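Visits Recipes Around the House Archive About
Visits > Open Days > Amdale
Search this site Go

We had been meaning to get over to Amdale for ages, and when the notice went up that the Tratov works was opening its doors to the public for a day, my husband looked at me, and I looked at the locker brochure that had been sitting on our kitchen counter since before the holidays, and that was that. I know a place that makes metal cabinets isn't everybody's idea of a day out. It is very much mine, though, and if you've been reading this page for any length of time you won't be surprised!

The drive took us longer than it should have (we missed the turn by the grain elevator and had to go all the way around the lake), so we joined the second tour. There were 20 of us, including a family with two little boys who were thrilled with absolutely everything, right down to the safety glasses. Admission was $5, and you got it back if you bought anything in the shop at the end, which I thought was a nice way of doing it.

The tour starts where the steel comes in. It arrives in flat sheets, stacked on pallets, and the sheets are so big and so plain that it's hard to picture anything with a door and a handle coming out of them. They're cut first, and then all the little openings are punched, and only after that does anything get bent. I had always assumed the vents in a locker door were put in last, as a sort of finishing touch, but of course by then you'd be trying to punch a hole in something already folded into a shape. Our guide let us hold a blank for a door before it had been folded and then the same door after. The flat one wobbled like a baking sheet. The folded one you could have stood on, and one of the little boys did, before his mother got to him.

We weren't allowed close to the paint line, but there is a long window you can look through. The parts hang from hooks and travel past very slowly, bare on one side and coated on the other, and I could have stayed there all afternoon. It is a powder and it gets baked on in an oven, so in a way it isn't so different from glazing a pot. White is the color they make the most of, by a long way. Gray used to be, the guide said, and then schools and clinics and swimming pools all seemed to want white at once. They do a beautiful deep green too, which my husband liked a lot more than I did, and we had a small disagreement about it next to the drinking fountain.

After that came assembly, and I think this was the part everyone liked best. The carcass of a cabinet goes together first, with the shelves and the uprights, and then the doors are hung one at a time and every one of them is opened and shut before it's let go. The sound of it is lovely, a sort of soft clap, over and over, from all ends of the room. They have a bin for doors that don't close the way they should, and they weren't at all shy about showing it to us. The handles and locks go on at the same bench. Those are bought in from a firm called Savolainen, and they come in trays like chocolates.

Lunch was in the canteen, at long tables, with pea soup and rye bread and a piece of apple cake that I'm still thinking about. I asked for the recipe and got a very kind no.

The showroom is in the older building across the yard, and you can wander through it at your own pace. There are 74 pieces in the catalog and I believe they had most of them out: tall ones for coats, low ones to sit on, one with a sloping top so people can't pile things on it (I need this in my life). The range I had come for is called Tarka. They're the ones made up of stacked doors, two high, so each person gets a half-height space of their own, and I have wanted one for our mudroom ever since my sister's children started spending their summers with us and leaving their wet towels on every flat surface in the house.

I opened and closed a good many doors. I put my handbag in one, and my husband's coat, and then forgot which one I'd put the coat in. I asked all my questions: can you take the shelf out, can you wipe them down with ordinary dish soap, can you get a second set of keys. The answers were yes, yes, and yes for a small charge. They come with a 10 year guarantee on the doors, and delivery to us would be the following week if we ordered on the spot. We didn't order on the spot. We went and sat in the car and talked about it with the heater on, and then we went back in. 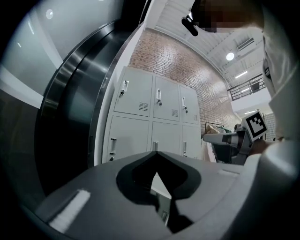

Amdale, Feb 28, 2023

White won in the end. The cabinet is six doors, three over three, and each door has its own silver handle, with a small lock at the lower end on the top ones. I also like the little grid of vent slots down in the right-hand corner of the upper doors, which ought to help with those towels. Against a wall it looks so calm and tidy, and I can already see a name card on every door by June, and at least one sticker I won't have agreed to.

If you'd like to go yourself, the works plans to open again in the fall. Wear flat shoes, bring a sweater for the yard, and get to the canteen early if there's apple cake.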